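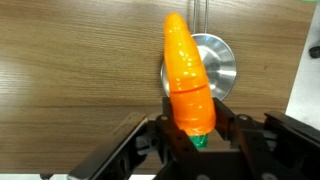

3.2 選曲手順と会場条件

調査の対象としたのは、披露宴を主な業務とする音響会社Bordaleに所属する司会兼DJの進行記録である。記録には、曲名、再生開始の時刻、音量の段階、フロアに出ている客のおおよその様子が手書きで残されている。本節では、このうち食事の終了からダンスの開始までの区間を扱う。この区間を以下「移行区間」と呼ぶ。

移行区間の長さは会場によって異なる。Istierの宴会場では食卓とダンスフロアが同じ部屋にあり、客は席を立てばそのまま踊ることができる。一方、Prarnoの会場では両者が廊下で隔てられており、客の移動に時間がかかる。DJは前者では20分、後者では40分を目安に曲を用意していた。後者の場合、余った曲は夜の後半に回されることが多い。

Sung(キュリ・ソン)による先行の聞き取りでは、移行区間の選曲は新郎新婦の希望リストに従うものとされている。しかし今回の記録を見るかぎり、希望リストの曲がこの区間で使われる割合は低い。リストの曲は最初のダンスの後に集中しており、移行区間では歌のない曲や、テンポの遅いソウルが多く選ばれていた。Horgan(クローダ・ホーガン)は、年配の客が会話を続けられる音量を保つことがこの時間帯の主な仕事だと述べており、記録の内容はこの見方に近い。
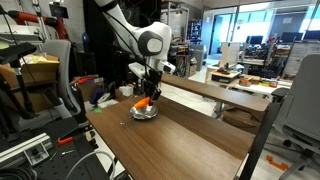 図3 金属製のボウルの上で把持されたオレンジ色のニンジンの玩具

音量については、各会場の卓上ミキサーの目盛りをそのまま用いた。機種が会場ごとに違うため、会場間での数値の比較は行わない。同じ会場の中では、移行区間の前半と後半で2段階の差をつける例が最も多かった。後半に入っても音量を上げなかった例も見られ、その多くは祝辞が予定より遅れた夜であった。祝辞が終わるまでDJは曲を小さく流すか、完全に止めている。止めた場合の再開の合図は、会場の責任者が出すこともあれば、司会を兼ねるDJ自身の判断によることもある。

リクエストの扱いには会場による差がほとんどなかった。移行区間に客から直接寄せられたリクエストは、その場では受け付けるが、すぐには再生しない。記録用紙の余白に曲名を書き留め、ダンスの開始後にフロアの年齢構成を見て順番を決める。書き留められたまま再生されなかった曲もあり、用紙には線で消した跡が残っている。消した理由は書かれていないことが多いため、本稿では理由による分類を試みなかった。

なお、Yooの会場の記録は12月のものに限られる。この月は企業の宴会が同じ建物で開かれることが多く、終了時刻の制限が他の月より厳しい。移行区間も短くなる傾向があるため、次節の集計からは除き、会場別の表にのみ載せた。

3.3 集計の単位

集計は一晩を一件として行った。二次会が同じ会場で続いた場合も、DJが交代しないかぎり同じ一件に含めた。途中で機材の不具合により再生が中断した夜については、中断の前後をつないで一つの移行区間とみなし、中断した時間は長さに算入していない。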